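Cell notebook, Workcombe bench, Stillar sorter cell
2018-08-01

Picking up where the last entry stopped. Cycle counter read 3,846 when I opened the cell. The arm has been faulting on "insert force high" more often than I like, 271 times since the counter was last zeroed, nearly all of them on the legged pieces and hardly any on the star. So today was fingers, cable and board position, in that order.

Power off at the cabinet and the arm propped before anything else. Wiped the floor panel and both side walls with a damp rag, then a dry one. The scuffs on the floor don't come off and don't matter. Seams between floor and walls vacuumed. 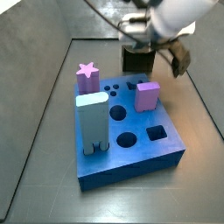

Next the board itself. It has no clamp in this cell, it just gets set down on the floor panel, and the vision job finds it each time. That works fine up to a point. Past a certain angle the wrist has to turn far enough to drag the cable, and I think some of the force faults are cable pull and nothing to do with the slots. I put a limit of 20 degrees either way in the job. If the board is turned more than that the cell now stops and asks for it to be straightened.

Cable: unclipped the run from the upper arm down, checked the jacket by hand all the way along, no cuts. Left enough slack for the wrist to go through its full turn. The loop still hangs lower than it should over the gripper mount. Eskola have a shorter lead with an angled plug on their list and I have asked for a price.

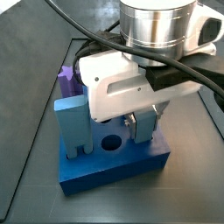
Gripper over the board, cable looping across the wrist.

Fingers. Both off, cleaned with alcohol, back on. The screw on the right-hand bracket was about a quarter turn loose. That alone would let the finger tip wander under load, and it would show up worst on a tall piece held near the top. Tightened it, marked the head with paint pen, and did the same on the other side so the next person can see at a glance if either has moved.

Checked closing with the feeler strip. Even top to bottom now. Before, it was pinching at the top.

Re-taught the grip height for the tall piece while I was there. The old point was too high up. New one is saved as TALL_B; leave TALL_A in the controller until we have a week of running on the new one.

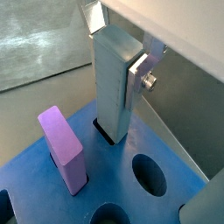

Handent cell log, kept by the bench tech

Wrist camera: lens cleaned, focus not touched. Bright metal on the fingers gives a strong reflection close to the piece, and the edge finder sometimes grabs that when it should be looking at the slot. Moved the search window down toward the base of the piece and dropped the exposure one step. Edge score is better on every piece I tried. The purple ones score a bit lower than the blue ones, same as before.

Insert routine: slowed the last part of the downward move and changed the search from a straight push to a small spiral. Force limit left alone. I would sooner find the slot properly than push harder on a plastic leg.

Ran the job after all that. Counter was zeroed first, old value is at the top of this entry. Left it going over lunch and on into the afternoon, 1,427 cycles with the force fault coming up only on the square. The square has always been tight. I'll measure the piece and the hole before I change anything else.
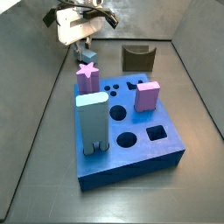
Still to do

Measure the square piece and its hole.
Shorter lead from Eskola, once the price is in.
Spare finger pads. We are down to one set in the drawer.
Look at the paint marks on the finger screws at each weekly check and write the result here, even if nothing has moved.
Delete TALL_A after the week is up.
Full arm calibration is due in September. Book the cell out for the day.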